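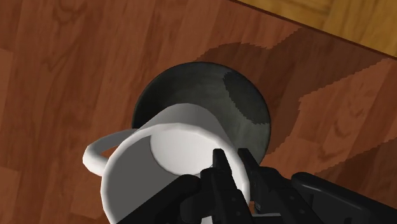

One reader of the September draft wrote in that the noise readings were useless without the hour they were taken, since a truck at 3 a.m. and a truck at noon are different things to a sleeping person. Fair. Hour column is in now, see below.

Wiltero night noise and sleep log, data card

What it is: bedroom sound levels plus morning sleep diaries, collected in Vovotholm. 3,000 nights. One row per night per bedroom.
Last edit: 21st January

Files
nights.csv - the main table
diary.csv - morning answers, free text removed
meters.csv - which meter, when it was last checked

Columns in nights.csv
room_id, night_id, hour_start, level_avg, level_peak, window (open / shut / unknown), wakeups

Levels are in decibels, A-weighted. hour_start is local time. Wakeups are self reported so treat them as a rough guide, people forget.
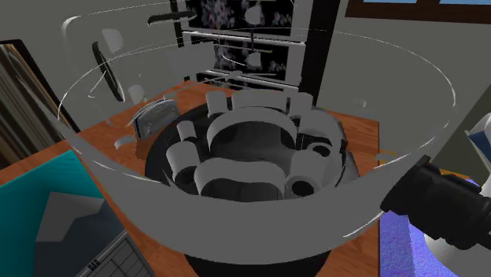 Meters were set on a shelf or nightstand, never on the bed. Two models used, Yeon and Bela. Bela reads a bit low in very quiet rooms, no correction applied, filter on meter_model in meters.csv if it matters to you. Rooms with fewer than 12 nights dropped.

Known problems
- window is "unknown" for a lot of the early rows
- peaks over 20 minutes long are probly a fan or a snorer, flagged but kept
- clock change night has a doubled hour, not fixed yet
- no children's rooms at all, so don't use this for kids

Not for: medical advice, or ranking streets against eachother. Adults only, all gave written consent, addresses stripped.

To do: fix the clock thing. Add street type. Diary codes need a proper key - for now read the header comments in diary.csv.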